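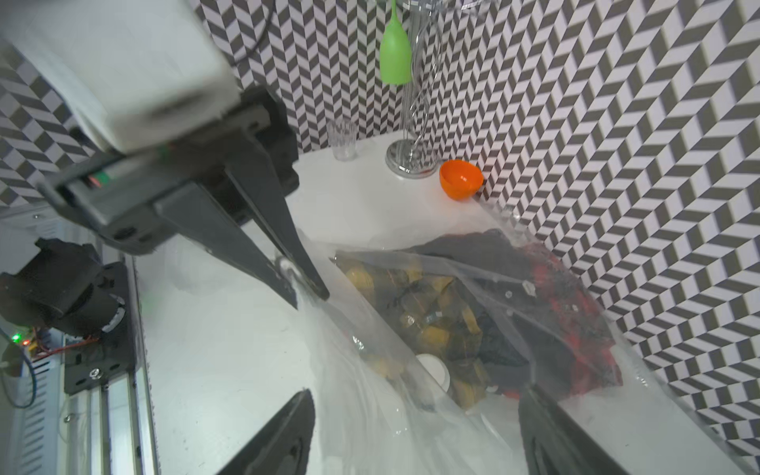

Rhea Ocampo

Fletent opened its handling lab to visitors on 5 Dec 2024 for a demonstration of tabletop manipulation with soft packaging. The session covered grasping and moving filled plastic bags, a class of object the company has been working on since September.

The bench setup has a robotic arm with two long, tapered fingers, which grip clear plastic bags by a fold of the film. Contact is made at the fingertips only. According to project lead Dennis Nyamweya, the grasp point is chosen from camera data and updated during the approach, as the film shifts when the contents settle.

"A box has edges you can plan against," Nyamweya told the group. "With a bag, the surface you picked a second ago may have moved."

Bags in the demonstration held mixed contents. Clear film is difficult for depth sensors, which tend to register the items inside or the table underneath, so the control software, named Wollen, combines depth readings with color images and finger position. Lift speed is limited until the load is stable.

Visitors were shown the task twice, first under operator control and then with the software running on its own. Giuliana Puma, who runs testing at the lab, said operator sessions are recorded and used to train the controller. She declined to give a success rate and said results would be released after a further round of trials.

Questions from the floor dealt mostly with film thickness and finger wear. Puma said the fingertips are replaced on a fixed schedule and that heavier film is generally easier to hold.

Fletent plans two more open sessions at the same site. Registration is handled through the company's front desk.

Filed under: Robotics, Packaging & Handling

Get our weekly automation briefing by email. You can unsubscribe at any time.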